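Mandden Assistive Handling Programme
Progress report to the Varma Fund
Reporting month: October
Submitted by: Deepika Lobo, project lead

1. Purpose of this report

This report sets out the work done under the Varma Fund grant since our last submission. It covers the collection of training demonstrations for two-armed handling of clothing, the first results from the Nulimel learning method, and changes to the plan of work. Spending is reported separately on the Fund's own form.

The Fund will recall that the grant supports one question: whether a pair of low-cost arms can be taught to pick up, open out and fold everyday garments from demonstrations given by ordinary staff, without specialist programming for each item. The intended users are small laundries and care settings, where the mix of garments changes from day to day.

2. Collection of demonstrations

The target for the period was 550 accepted demonstrations. We recorded 553, of which 551 were accepted after review. The remaining 2 were withdrawn when the timing records of the left and right arms were found to disagree. The fault was traced to a setting on the recording computer and has been corrected. No earlier sessions were affected.

Each demonstration begins with a single garment placed on the work surface in no particular arrangement. The operator guides both arms until the garment is folded or until three minutes have passed. Unsuccessful attempts are kept, provided the records are complete, and are labelled as such. The review panel asked in its last letter whether these should be left out. Our view remains that they should be kept, as the method learns a good deal about recovery from a poor first grasp, and the labels allow them to be removed later if that view changes.

Operators now work in sessions of no more than ninety minutes, with a break at the midpoint. The quality of folds fell noticeably towards the end of the longer sessions used in the spring, and the change has been welcomed by those doing the work.

3. Method

The Nulimel method divides each task into short stages and learns, for each stage, which arm should act and which should hold still. In earlier work both arms were trained to move at all times. This led to a common fault in which one arm pulled at the garment while the other was still trying to secure a corner.

Under the revised approach, one arm keeps its hold on the cloth while the other approaches with its fingers open and closes only when the learned estimate of the edge has settled. The roles may then change. An exchange of roles is itself treated as a stage, with its own demonstrations, and this has been the largest single addition to the method during the period.

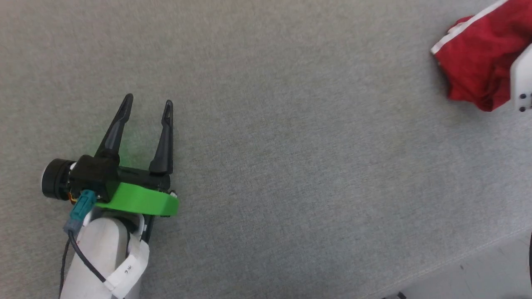 The choice of garment matters a good deal at this point. Thin sports fabrics slide and bunch, while heavier cottons hold a crease and are easier to grasp a second time. We have therefore kept the two groups apart in the records, so that results can be reported for each and a good average does not conceal a weak result on one kind of cloth.

4. Results to date

Testing was carried out on garments that had not been used in any demonstration. Tea towels and pillowcases are now folded reliably, and we regard that part of the work as complete. Short-sleeved tops are folded to an acceptable standard in most trials when they begin face up with both sleeves showing. When a top begins fully bunched, the result is less satisfactory. The arms usually find an edge, but it is often the wrong one, and the garment is then opened out sideways.

The staged method performed better than the earlier one on every type of garment tested. The gain was greatest on tops and smallest on towels, where there was little left to improve. A full table of trials will be sent with the final report, once the repeat tests have been completed.

We would ask the Fund to note one limitation. All testing so far has been done in our own laboratory, under steady lighting. We expect some loss of performance elsewhere and have not yet measured it.

5. Equipment

Gripper fingers have worn faster than planned, chiefly at the tips. Replacement sets are now made in batches and changed every fortnight. The cost is small and has been met from the consumables line. Cable routing at the wrist was also revised after a connector worked free during a session in the second week.

6. Changes to the plan of work

The visit to the Jondadow laundry, first planned for this period, has been moved to the next. The site is replacing its floor and cannot receive equipment until that work is finished. The partner has confirmed its continued support, and a Thursday has been agreed as the regular day for trials once access is restored.

The time released has been used to bring forward the work on bunched garments. No change to the end date or the total budget is requested.

7. Work for the next period

The team will collect further demonstrations of the opening-out stage, using only garments that begin bunched. We will repeat the tests on short-sleeved tops with two operators who took no part in the first round – a point raised by the panel and one we agree with. Work will also begin on long sleeves, though we do not expect firm results before the final report.

The Fund is asked to note the progress made and to approve the revised timing of the Jondadow visit.

Deepika Lobo
Project lead, Mandden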